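Brino software group -- minutes of the perception and planning meeting
Thursday, 9:30, small meeting room and call

Present: Henrike Kasten (chair), Eckhard Petersen, Zeyu Deng, Tatu Muriithi
On the call: Miloslav Šimek
Minutes: Tatu Muriithi

1. Minutes of the previous meeting

Accepted with one correction from Miloslav. The pose filter was moved to the shared library, not removed. Tatu has changed the text in the wiki.

2. Actions carried over

Eckhard: log rotation on the Ackermann cell controller. Done, merged.
Zeyu: write-up of the time sync method. Draft is up, comments still open. Henrike asked for a paragraph on what happens when the clock on the second gripper steps backward.
Miloslav: replay tool should accept recordings without a depth channel. Not done. Carried over.
Henrike: reply to Zenico on the interface freeze. Done. They accept a freeze at the end of September provided the gripper width message keeps its present field order.

3. Time sync between camera and gripper width

Zeyu presented the results of the new alignment step. The old code matched each image to the nearest width sample, and on fast closing moves this put the jaw position visibly behind the image. The new code interpolates between samples and applies a fixed camera latency of 40 ms, read from a config file. On the regression set the remaining error is below one image period for all recordings except the ones with dropped images.

Eckhard objected to the fixed value. Exposure time is not locked on every unit, so latency changes with the light in the room. Zeyu agreed but prefers to lock exposure first and measure again before adding another parameter. Miloslav would like the latency written into each recording's header so that old data can be realigned without guessing which config was in use.

Decision: fixed latency stays for this release. Value goes into the header. Exposure lock to be tested separately.

4. Visual tracking, issue 711

The tracker loses position when the camera turns toward plain wall and ceiling, then relocalizes with a jump. Tatu has reproduced it from three recordings. In each one the number of usable features drops well before tracking is lost, but the planner side gets no warning because the status flag has only two values, tracking and lost.

Proposal from Tatu: add a third value, degraded, with a threshold on inlier count and some hysteresis. Eckhard asked that the flag not toggle on every image, as the trajectory exporter starts a new segment on each change. Segments shorter than 120 images are discarded, and a noisy flag would throw away good data.

Henrike asked whether reflections contribute to the false matches. Tatu thinks so. Highlights on glossy surfaces move with the viewpoint, and the current outlier test passes them on slow motion. Masking bright saturated regions helped in two of the recordings and made no difference in the third.

Decision: Tatu implements the degraded state behind a flag. Masking is left as an experiment on a branch.

5. Marker detection and relative pose

The relative pose between two grippers is taken from the square marker on one device as seen by the wide-angle camera on the other. Detection is good in the middle of the image and poor toward the rim, where distortion is strongest. Miloslav compared detection on the raw image with detection on an undistorted crop. The crop finds more markers at steep tilt but costs almost twice the processing time.

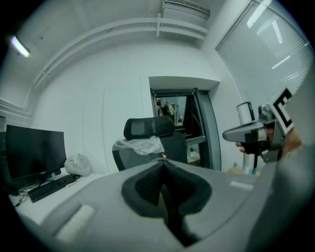
Corner refinement was the other half of the discussion. The present routine uses a fixed search window, and at steep tilt the window covers more than one edge of the pattern, so the corner is pulled inward. The pose then looks stable from image to image and is still wrong, which makes it hard to find in the plots. Zeyu suggested scaling the window by the shortest projected side. Miloslav will try it on the raw image before anyone spends more time on the crop.

The device's own body must also stay out of feature extraction. The static mask was drawn for the older housing and has not been checked against the current one. Eckhard will generate a new mask per housing type and store it next to the calibration.

Decision: raw image remains the default. Crop available as an offline option.

6. Planner and exporter

Eckhard reported that exported trajectories sometimes exceed the wrist speed limit on the Ackermann cell after resampling. The limit is checked before resampling only. He will move the check to the end and keep the first one as a warning. Henrike wants rejected trajectories listed by name in the export report -- at present they are simply missing from the output folder.

7. Actions

Zeyu: latency in recording header; exposure lock test.
Tatu: degraded state for 711, including hysteresis.
Miloslav: scaled corner window; replay without depth (carried over).
Eckhard: masks per housing type; speed check after resampling; rejected list in the report.
Henrike: send the header change to Zenico before the freeze.

8. Other business

Build server moves to the Brulmont network on Monday evening. No merges after 17:00 that day.

Meeting closed 10:40.

Brino software group | Contact | Copyright Brino | Back to top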